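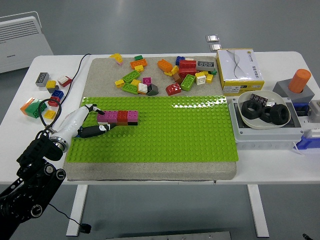
Halldóra Bjarnason wanted to know, before I'd even unpacked, whether visitors at the Gosville open day would be allowed to stand at the table or would have to watch from the hallway. Good question, and it changes how you set up! My answer is at the table, on the far side from the arm, so these steps assume that.

Section 3. Setting up the brick demo for visitors

I've run this one at Gosville and again at Kimwood, and the order below is the one that saved me the most walking back and forth.

1. Put the slab on the table and give the table a good shove. If it rocks, fix the legs now. You won't want to crawl under there once people arrive.

2. Set the green baseplate on the lower half of the slab, closest to the arm. Leave the upper half bare for loose bricks.

3. Tip the bricks out and spread them with your hand. A mess is fine, and kids like it better anyway (our bin holds 348 bricks and you need maybe a handful of those at a time).

4. Build a short row on the baseplate yourself, a few bricks side by side. I like pinks and a red because they show up so well against the green from the back of the crowd.

5. Load the Hikix program called "Row touch" and run it at the slow setting. The fingertip should come in low and meet the end brick of the row. If it stops short or pushes the row, hit pause and redo the Postma zero routine, page 343 of the big binder.

6. Run it three more times with no one near the table. Then open the doors.

CAUTION: Hands off the plate while the arm is live, yours included. Pause first, then move bricks. I've caught myself reaching in mid-sentence while chatting, so now I keep my left hand on the pause button the whole time.

Note: Check where the cables run before each session. A loop lying over loose bricks can drag a few along when the arm swings out.

Note: Efraín Rivadeneyra likes to let visitors pick the next color. It's a great crowd pleaser, but add ten minutes per group if you do it.

7. Between groups, pause, tidy the row, and go back to step 5.

Last updated: April
Questions? Ask at the Kimwood demo desk | © Postma | Back to top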